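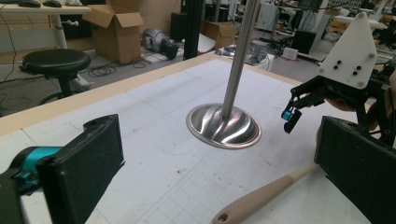 # Gridded worktops: cleaning, and where the pole stands are kept

**Nygård Shared Workshop - Members' Board / Furniture and Fittings**

---

**n.shevchuk** (Premises)
October 12, 2022

Members are asked to comment on two proposals before the premises plan for the winter is settled.

The first concerns the white worktops with the printed grid. Small dark specks and smudges are collecting on them, most noticeably in the middle of the table in front of the stand, where most of the handwork is done. It is proposed that each user wipe the surface with a damp cloth and a little washing-up liquid at the end of a booking, and dry it with a second cloth. Scouring pads and solvent are not to be used on the grid.

The second concerns the polished stands with the round steel base. At present they are left at the centre of the table between bookings. It is proposed that they be returned to the shelf by the door, under their own label.

Replies will be read until the end of the month. The wording now in force is paragraph 17 of the house rules, which was last amended in May and says only that tables should be "left in good order".

Nadiia Shevchuk

---

**torvik_a**

I support the first proposal and oppose the second.

The stands are heavy for their size and awkward to carry, being tall and having all their weight at the foot. Moving one to the shelf and back for every booking will do more harm to the wooden edging than leaving it in place ever has. There are already two dents in the edging of the table nearest the window, both of them, in my opinion, from the foot of a stand being set down short.

I would ask that the stand remain at the centre and that the rule state this plainly.

Alvar Torvik

---

**ymidtbo**

With respect to the previous member, the centre of the table is the worst place for it. Anyone cutting or laying out a long piece has to work round the pole. I book for paper and card, and I have moved the stand at the start of every session this year.

If the shelf is thought too far, a back corner would suit me equally well.

I have no objection to the cleaning rule, but I should like to know what is meant by "a little" washing-up liquid. The last time a similar notice was put up, the table was left sticky.

---

**n.shevchuk** (Premises)

A teaspoon to a bowl of warm water. I shall put that in the wording.

---

**s.ronning**

A word on the steel bases. They show every fingerprint and every streak, and the temptation is to clean them with whatever is nearest. Please do not use the cream from the sink cupboard. It is slightly gritty and it will dull the shine permanently. A dry microfibre cloth is enough for ordinary marks. For tape residue, use a drop of cooking oil, leave it for a few minutes, then wipe it off with the damp cloth.

The underside should be wiped as well. The base is shaped rather like a shallow dish turned over, and grit that gets under the lip is dragged across the tabletop whenever the stand is moved. I believe a good part of the marking that Ms Shevchuk describes is caused in this way, and a cloth will not lift it.

Sølve Rønning

---

**torvik_a**

This supports my argument. If the stand is not moved, nothing is dragged.

---

**ymidtbo**

It supports lifting the stand with both hands instead of sliding it.

---

**idun.torvik**

I should declare that I share a surname and a household with the first objector, and that I disagree with him.

The stand is wanted by perhaps one booking in three. For the other two it is an obstacle, and a tall one. A back corner, clear of the edging by a hand's width, seems to me a reasonable place. It stays on the table, so it is not carried across the room, and the middle is free.

I should also like to raise hand tools left on the table. A tool laid at an angle near the front, with its handle towards the user, is very easily caught by a sleeve. Those with a hole in the end of the handle can be hung on the hooks, and I would ask that they are. The beige-handled ones in particular are hard to see against a white top from any distance.

---

**s.ronning**

Agreed on the hooks. I would add nine more to the rail if the money can be found. The present number has not been enough for some time.

---

**n.shevchuk** (Premises)

Thank you. On cost, I can report the following.

- Replacing one gridded top was quoted by Brestik at 2,871 kroner, without fitting.
- Felt rings for the bases, from Stiltel, come to some 726 kroner for the whole set of stands.
- Hooks can be met from the small repairs budget.

The rings would answer the point about grit, provided they are brushed out now and then. I do not wish to replace any top this winter if care will do instead.

---

**torvik_a**

Felt holds grit. We had it on the chair legs at Vomesberg and within a season the floor was worse than before. I ask that this be recorded.

---

**s.ronning**

I do not share that experience, although I accept that felt must be looked after. A thin rubber ring would avoid the difficulty, but rubber can leave a grey mark on a white surface. May I suggest that one stand be fitted with felt and tried until Christmas before the set is ordered?

---

**ymidtbo**

I would support a trial.

While the floor has been mentioned, could the same rule cover what is kept on it? I mean open boxes and cables in particular. The round stools roll or are pushed back without looking, and a coil of cable beside the foot of a stool is a trip waiting to be reported. An open carton should be emptied and flattened, or closed and put against the wall.

---

**n.shevchuk** (Premises)

That is properly a matter for the floor and access rules. Ms Midtbø is invited to open a separate thread, and I shall link it from here.

The revised draft of paragraph 17 now reads:

> At the end of each booking the worktop is to be wiped with a damp cloth (one teaspoon of washing-up liquid to a bowl of warm water) and dried. No abrasive or solvent may be used on the grid or on polished steel. Stands are to be lifted with both hands, never slid, and left at a back corner of the table, a hand's width from the edging. Hand tools are to be returned to the hooks.

One stand will be fitted with a felt ring for trial. Mr Torvik's objection is recorded.

---

**torvik_a**

I am obliged. I maintain that the centre is the correct place, but I shall follow the rule as adopted.

---

**idun.torvik**

Could the draft say which back corner? The left-hand one on the table by the sink is where the lamp is clamped.

---

**n.shevchuk** (Premises)

"Either back corner" will be inserted.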